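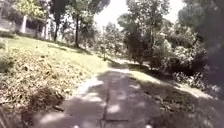
The concrete path below the grass bank at Dimolgate, with one of the white pillars of the park building at top left.

Dimolgate path to be repaired in sections, park users told

2025-02-12

The tree-lined path through Dimolgate park is to be repaired in sections over the coming months, after people who walk it every day complained about the state of the paving.

The Draltow parks office confirmed that it has set aside money for the first two sections and has asked a local paving firm, Baran, to carry out the work. The path will stay open for most of that time, with short closures when new concrete is being laid.

The route runs along the foot of a grass bank, with trees and shrubs on the other side. It is used by people walking between the upper gate and the bus stops on the lower road, and by families going to the play area. The full length to be looked at is 1485 metres. The first stretch to be mended is 268 metres long.

Folasade Ogbonna, who manages paths and planting for the parks office, told a public meeting in January that the concrete had been patched several times but never properly renewed.

"Most of it is sound and does not need to come up," she said. "What we have is a number of places where the edge has gone, and a joint down the middle which needs cleaning out and filling. If we leave it another few winters we will be replacing the whole lot."

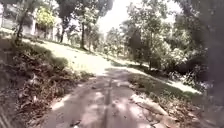
The edges are the main worry for residents. Lieselotte Frerichs uses the path with her grandson's pushchair and wrote to the parks office last year asking for something to be done. She said the middle was usually fine but that she had to pull over when a bicycle came the other way, and then the wheels met the rough part. Near the bottom of the path, before it climbs and bends left, the right-hand side has broken into slabs and smaller chunks, with fine cracks between them. She wants that part done before any other.

"You learn where the bad bits are, but visitors don't," she said. "My neighbour turned her ankle and was off her feet for a fortnight."

The parks office said the bend had been put in the first section for that reason. The loose pieces will be lifted out, the ground underneath made up with stone, and a new edge cast in place. Concrete in a matching grey has been chosen so that the repair does not stand out too much once it has weathered.

Work on the central joint will be done by hand. The old material will be raked out, along with any grass growing in it, and a flexible filler put in. Wolfram Eichhorn, the site manager for Baran, said the joint was wider in some places than others and would take longer than people might expect.

"It is slow going because you can't do it well with leaves blowing into it," he said. "We will clear a length, fill it, and move on to the next."

Leaves were another subject at the January meeting. Several people said the path was slippery after rain and asked for it to be swept more often. Others said they liked the leaves left on the bank, where blackbirds turn them over for food. The parks office has agreed to sweep the paving once a fortnight from autumn to early spring and to leave the slope alone, apart from raking back anything that has slid down on to the path.

There were also questions about the trees. A note pinned up at the lower gate had said that some would be felled to let in more light and help the path dry out. Ms Ogbonna said the note had not come from her office and that no trees would be felled as part of the repairs. A few low branches may be cut back where they get in the way of the delivery truck. Tree roots found under the paving will be left in place, and the concrete above them laid thinner with steel mesh in it.

Till Reinholz, who runs with a group in the park early in the morning, asked whether the path could be widened at the same time. He was told that this would mean cutting into the bank, which holds back the ground below the building at the top. The cost of a retaining wall was more than the whole budget for the repairs. The parks office will instead trim the turf that has crept over the edges.

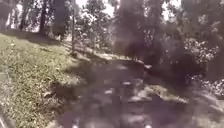 Closures and other routes

The first section will be closed in the daytime while the edge is being cast, and again for two days while the concrete hardens. Signs will be put up at both gates a week before each closure. Walkers will be sent over the top of the bank, past the building, and back down by the steps.

People who cannot manage the steps can use the service road on the far side of the park, which is level but longer. Joscha Heitmann of the parks office said the barrier on that road would be left open during closures, and that a bench would be put at the halfway point.

Cyclists are asked to get off and push on the diversion. Dogs should be kept on a lead near the works.

The second section, nearer the lower gate, will follow once the first has been checked. It is in better condition and is expected to need new filler in the joints and 80 metres of new edging. A date for the rest of the path has not been set and will depend on next year's budget.

Worn turf beside the new edges will be reseeded in spring. Short lengths of rope fence will keep people off until the grass has taken.

Plans of both sections can be seen at the Draltow parks office during opening hours. Comments on the diversion can be handed in at the desk or left in the box by the lower gate.
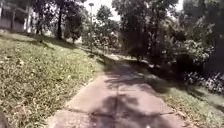

Trees shade the middle of the path beside the grass slope. A joint between slabs crosses the concrete in the foreground.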